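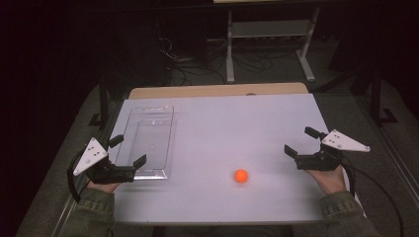 Clear tray, orange ball, white board on the table.

Ball and tray: your questions, answered

I get a lot of emails about my little tabletop game corner, so I've finally put the usual ones in one spot. Grab a cuppa!

What size ball do you use?
Something close to a ping-pong ball. I love a bright orange one because my eyes find it straight away against white (and so does everyone else's when it rolls under the couch).

Why a white board and not just the table?
My table's got a grain to it and a slight lean toward the window, and the ball used to wander off on its own. A smooth board lying flat sorted most of that. Any colour will do, but I'd go pale if your ball is bright.

Does the tray have to be clear?
Nope! I've played with a takeaway lid and a baking dish. I just like being able to see through the walls when I'm lining up a shot. Low sides are kinder to beginners – tall ones bounce everything back at you.

Where do I put the tray?
Over to one side, with plenty of bare board between it and the ball. For littlies, bring it in closer and let them use their hands.

How do you score it?
My friend Inès Delorme and I play 2 points for a clean drop into the tray and nothing if it hops out again. First to 100 wins. We started in September and the running tally is 2,012 to 1,543, and I'm sorry to say I'm not the one on 2,012.

How do I clean the tray without scratching it?
Warm water, a drop of dish soap, soft cloth. Skip the scourer – clear plastic shows every single mark, and I've ruined a favourite that way.

Can I play it outside?
You can, but pick a still morning. A light ball and a breeze are a rotten combination.

Share 14 | Comments 6

We use cookies to remember your settings. Accept | Manage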